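## Setting up your Elilo label printer

I do this the same way every time, so bear with me!

1. Plug it in and wait for the light to settle.
2. Open the lid and drop the roll in, labels facing up.
3. Set the width dial to 9 (mine came on 2, no idea why).

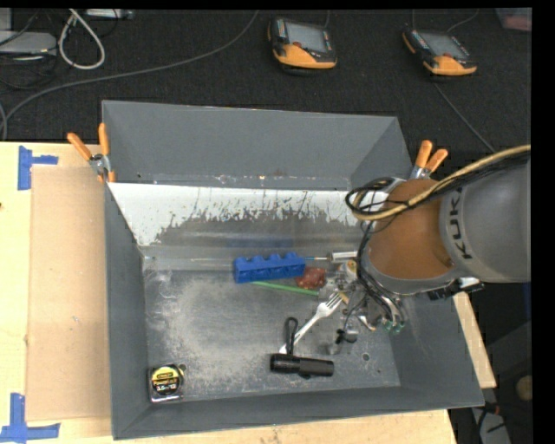 *Grey metal bin on a wooden tabletop.*

4. Hold the feed button until one blank label pops out.

**Caution:** don't tug the label – tear it sideways.

**Note:** a roll holds 400 labels, and I order mine from Skovgate. Stuck? Ask Darnell Kapoor, he's set up loads of these.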